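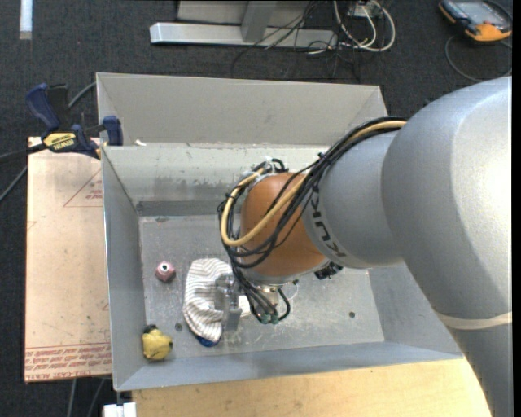
Why do we keep things in bins and boxes?
Keeping things in a bin or a box holds them together in one place, so that they are easier to find, easier to carry and less likely to be lost or trodden on.

About bins and boxes
A bin is a container with a floor and sides. Many bins have no lid. An open bin is useful when things are put in and taken out many times a day, and a box with a lid is better for things that must be kept clean for a long time.

What are bins made of?
Bins can be made of metal, plastic, wood, card or woven cane. Metal bins are strong. Their floors may become scratched after long use, but a scratched bin can still do its work well. Plastic bins are light and simple to wash. Card boxes cost very little, but they become soft when they are wet.

Mixed bins and sorted bins
Some bins hold one kind of thing only, such as socks or building bricks. Others are mixed. In a mixed bin a striped cloth may lie beside something small and hard, and a crumpled cloth can easily hide whatever is underneath it. When you look for a small object in a mixed bin, lift the soft things first.

Soft things and hard things
Cloth can be folded, rolled or crumpled. A folded cloth lies flat and leaves more room for other things. Hard objects keep their shape, so there are always gaps between them. Heavy objects should go at the bottom.

How to sort a mixed bin
Choose a clear space on a table or on a carpet.
Take the things out one at a time.
Put cloths in one group and hard objects in another.
Fold each cloth.
Ask a grown-up before you touch anything sharp or broken.
Put each group in its own bin and write a label for it.

Sorting at the Plelov Children's Museum
The museum store has 263 bins, and each one has a number. When an object is taken out for a display, its bin number is written in a book. Afterwards the object goes back to the same bin. The smallest objects are kept in bin 23, which is lined with felt.

Words to know
Container: something that holds other things.
Label: a piece of writing that says what is inside.
Sort: to put things into groups.

Text by Wing-sze Fung, Learning Department. Page last checked Feb 6, 2018.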